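Corncombe workspace refit: progress report to the Wollora fund
Prepared by Dorin Toma for Dörte Strobel
21 Dec 2020

Where we are

You asked for a plain account of the furniture side of the refit, so I have kept the drawings out of it. The room is usable. I would not call it finished, and I would hold back the last part of the grant until the points below are settled.

Spending to the end of November was 2,246, against a furniture line that Viment told us would leave 400 over. I have not found that 400. Viment says it is in the delivery charges, which were supposed to be included in the quote. I have asked for the paperwork twice.

Tables

We went with the white tops because Petersen, who supplied them, promised a surface that would "stay clean with normal use." I had my doubts then and have more now. The top against the wall already carries gray scuffs and streaks, with a band of them across the middle.

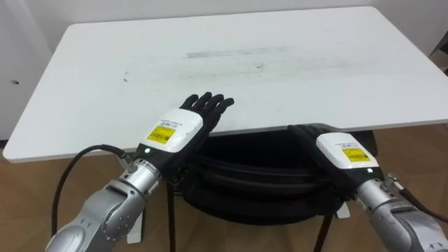
White tabletop with scuff marks, Corncombe, main room.

Petersen's answer is that marks of this kind come off with the right cleaner. Maybe so. The cleaner was not in the price, and I would like to see it tried on our table before we agree that the finish is acceptable. If it leaves a dull patch we will have swapped one complaint for another. There is also a small dark hole in the wall on the left side, behind the table. It was not on Viment's list of repairs and should be.

Chairs

The order was for 14 black chairs, and the plan had them tucked under the tables at the end of each day. That part of the plan assumes that people put chairs back, and I have never worked in a building where they did. I agreed to a trial anyway.

My larger worry is the armrests. On the chair I looked at most closely, the left one sat more or less level and the right one was tilted up at the front. If they are meant to flip up, fine, but the order sheet doesn't mention it and Petersen has not said so in writing.

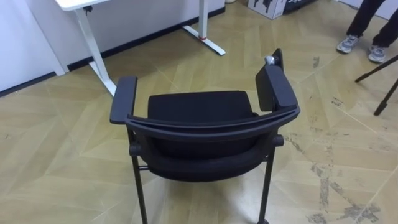
The floor was the item I argued against in the spring, and I won't go through all of it again. The herringbone pattern is pleasant enough. It also shows stains and scuffs plainly, and we have a good-sized patch of both. Viment allowed nearly 8 hours for a deep clean and calls that generous. I would want to see the patch gone before anyone signs for it.

Fit under the table

The sales sheet says a chair "stores fully" beneath the top. Most of it goes under, I'll grant that, with the legs on the floor below.

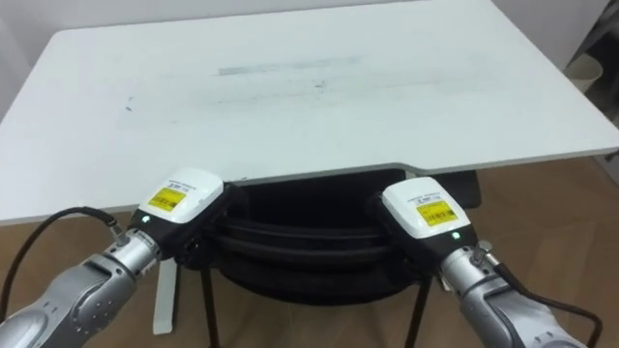 Whether that saves enough walking space to justify the model we paid for is another matter. A cheaper chair would have gone under just as well, in my view. The front edge of the table also has a shallow notch toward the right, and I can't find it on the drawing we approved – Petersen has been asked to explain it.

The laundry end

The stacked white washer-dryer is in place against the back wall. I have no running figures for it yet and will not guess at any. What I can say is that chairs brought to that end of the room take up floor that people need to get to the machines. The ones on casters are easy to push there and just as easy to leave there. I would mark out a clear strip before the next stage.
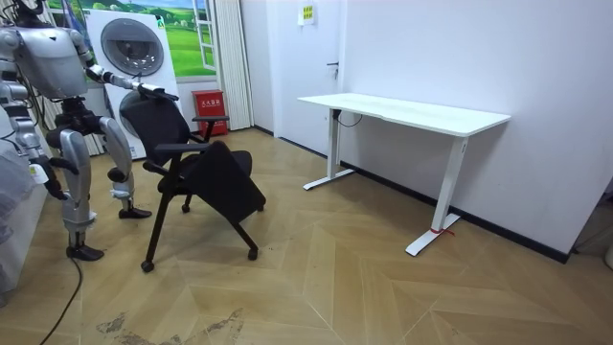 What I am asking for

Hold the final payment to Viment until the delivery charges are explained line by line.

Get Petersen's position on the armrests and the notch in writing.

Put off any second furniture order. Wollora's template has a box for "lessons learned" and I have left it blank for now – I'd sooner fill it in once the cleaning has been done.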